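Two arms on the bench, month three

I have been putting off writing this up because the build keeps changing, but the cables got rerouted on Friday and I don't plan to touch them again until after December, so it's a good point to stop and take notes.

The short version for anyone new: I have two arms set up facing each other in the back corner of a shared workshop in Huldale. I rent half a bench there. Both arms are run by the same desktop computer, and I drive them by hand with a pair of smaller leader arms clamped to a second table. The software is a project of mine called Kisetti. It's mostly glue code, and most of it handles timing.

The first job I picked was picking up a block. That worked early and taught me very little. One arm can do it alone, and the second arm just sat there. So I went looking for something that needs both, and ended up with skewers. One arm holds the stick, the other handles the food. If either one drifts, you find out right away.

A skewer is a bad object for a flat gripper. It's thin and round, and it wants to turn when anything pushes on it from the side. My first set of fingers had a smooth printed face and the stick would pivot every time. I tried rubber tape, which was better until it got greasy. The fix that lasted was closing the gripper more slowly and gripping lower down, so there is more stick between the fingers and the food. I also cut the closing force by 30 percent after snapping a few.

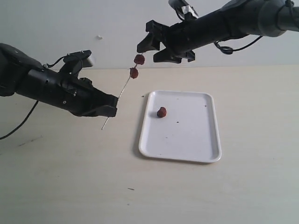

Do you need two identical arms for this kind of work?

Matching arms make the software simpler, but a mixed pair will do the job. If they differ, expect to calibrate each one separately and to keep two sets of speed limits. I started with a mixed pair myself, and the slower arm set the pace for everything.

Calibration took longer than the mechanical work. Each arm knows where its own gripper is, or thinks it does, but getting them to agree on where the other one is was a separate problem. I ended up printing a small block with a cone in each end and bringing both grippers to it from different angles. After 53 touches I had enough points to fit the offset between the two bases. The leftover error was 3 millimeters, and I have not been able to get it lower. I suspect the table. It's a light top on a folding frame and it flexes when both arms swing the same way.

For a closing motion that error matters less than I expected, provided the gripper opens wide and comes in from above. It matters a lot if you come in level with the stick, where the two grippers can bump. I added a keep-out zone between them in Kisetti and it has stopped me more than once.

Cables were the other time sink. I had them zip-tied tight along the arms, which looked neat and pulled a connector loose at full reach. Now each one has some slack. It looks worse, and I have quit caring. The connectors themselves came from Tostusard, along with the power supplies, and I would buy the power supplies again. The connectors are fine if you add strain relief.

I have recorded 146 runs of the skewer job so far, all driven by hand. A lot of the early ones are poor. I was learning the controls, and the motions are jerky with long pauses in the middle where I stopped to look. I haven't decided whether to throw those out or trim the pauses. For now they're in a separate folder.

The training code is a stripped-down copy of Tekleab, which I chose mainly for its short install page. I've only run it on the block data. It learned to reach for the block and then close its fingers a little early, so I have some timing offsets to check before I give it anything harder.

Next up is a stiffer table. I have the lumber cut and need to borrow the drill press for the leg brackets. After that I'll redo the calibration with the same block and post the numbers here.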